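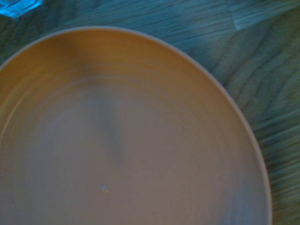
Poppy Whitlock wrote:

> I have two of the wide shallow ones and I quit using them for salad. Everything slides up the side and out when you toss. They're fine for bread or fruit. My question is about the inside. Mine has gone dull in the middle and I can't get it back with dish soap. Is it worn through, or is it just film? I've had them since 2000 and would rather not replace them if I don't have to.
>
> Also, does anyone know if the Drastholm bowls can go in the oven? The sticker is long gone.

Poppy,

It is probably film. Hard water will do that, and so will years of oil that never quite washes off. Run a fingernail across the dull part. If it feels slick and a little drags off under the nail, you have film. If it feels dry and chalky, the finish is going and no cleaner will bring it back.

For film, make a paste of baking soda and water and leave it on the dull part for 20 minutes. Rub with a soft cloth, going around with the rings, then rinse. Do it twice before you decide it didn't work. Don't use the green scrub pads. I ruined the inside of a Prileck bowl that way and it now picks up a stain from anything with tomato in it.

If you find a small light spot in the bottom, check it before you put food in there again. A crumb or a bit of dried soap will come off with a wet thumb. A chip won't, and you will feel an edge. I keep my chipped one by the door for keys and mail.

On the salad problem, I agree with you. A shallow bowl is for serving. I toss in the deep steel mixing bowl and tip it over into the wide one right before we sit down. It's one more thing to wash but there's no lettuce on the table.

I don't know about the oven. I would say no without the sticker. The only thing I ever put mine through was rolls kept warm at 170, and I stopped when I read the card that came with my newer one, which says table use only. Yours may be different. Somebody on here had the old Drastholm leaflet and might be able to look it up.

For storage, put a dish towel or a paper plate between them if you nest them. The foot of the top bowl is what scratches the bottom one. I have 7 in one stack and the only scratched ones are from before I started doing that.

I'm still looking for a lid that fits the big size, if anyone has one they don't use. Will pay postage.

List contact: write to the list owner | Back to top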